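How to Move a Chair Without Wrecking the Floor

Chairs get moved a lot. Someone vacuums, someone needs more space for a game, or a visitor wants to sit nearer the window. Most people just shove. There are better ways, and they depend on what is under the chair.

What is friction?

When two surfaces touch and one tries to slide over the other, they resist. That resistance is called friction. Rough surfaces usually have more of it than smooth ones. Weight matters too. Push an empty box across the carpet, then ask your sister to sit in it and push again. The second push is much harder.

Friction is useful. It stops a chair from sliding away when you sit down.

Hard floors

Tiles, timber and polished stone are smooth, so furniture can slide on them easily. The trouble is grit. A tiny grain of sand caught under a chair can leave a scratch as it is dragged along. Marble is softer than many people think, and it marks more easily than granite does. Sweep first. Felt pads stuck to the bottom of a chair help as well -- check them now and then, as they collect hair and crumbs.

Rugs

A rug is a different problem. The fibres grip the bottom of the chair, and if you push, the rug often comes too. It bunches up into a ridge, and then somebody trips over it.

Chairs with legs press down on a few small spots. A chair with a solid round base spreads its weight over a bigger area, so it leaves shallower dents, but there is nothing underneath to get your fingers around.

Getting ready

Take cushions and blankets off the chair. Look at where you want it to go and clear the way. Wear shoes with closed toes. Then crouch down close to the chair, bending at the knees and hips. 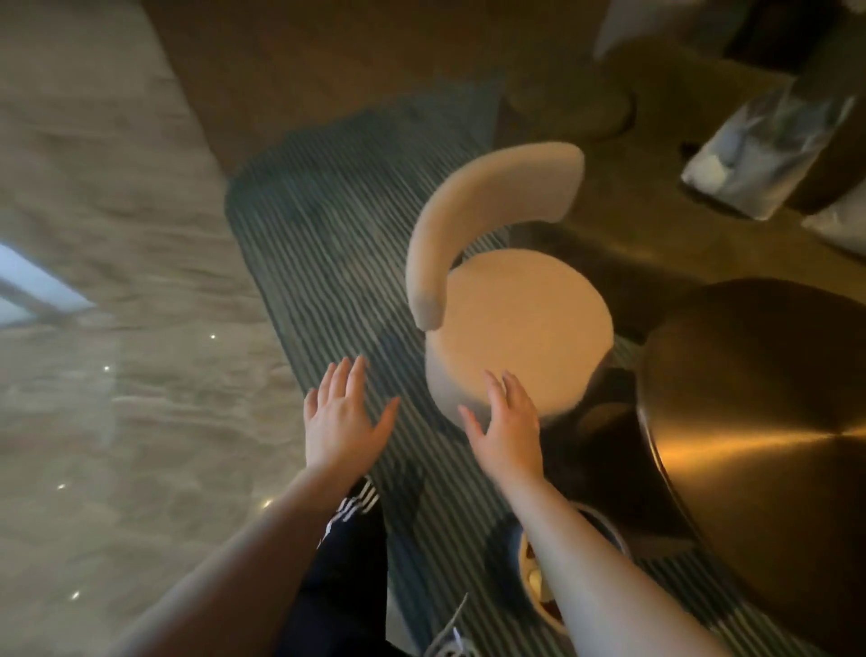

A padded chair with a round seat, on a striped rug beside a marble floor.

Push low down, near the base. If you push at the top of the backrest, the chair may tip before it slides. Use both hands and go slowly. If the rug starts to wrinkle, stop and flatten it.

If a chair is too heavy to shift with a gentle push, get an adult. Two people can lift it together, one on each side, and set it down again without dragging.

Try it yourself

Put a shoe on a bare floor and pull it along by the lace. Now do the same on a rug. Which pull was harder? Put a tin of soup in the shoe and test both again. Write down what you notice.

Words to know
Friction: the force that resists sliding.
Base: the lowest part of something, which it stands on.
Runner: a long, narrow rug.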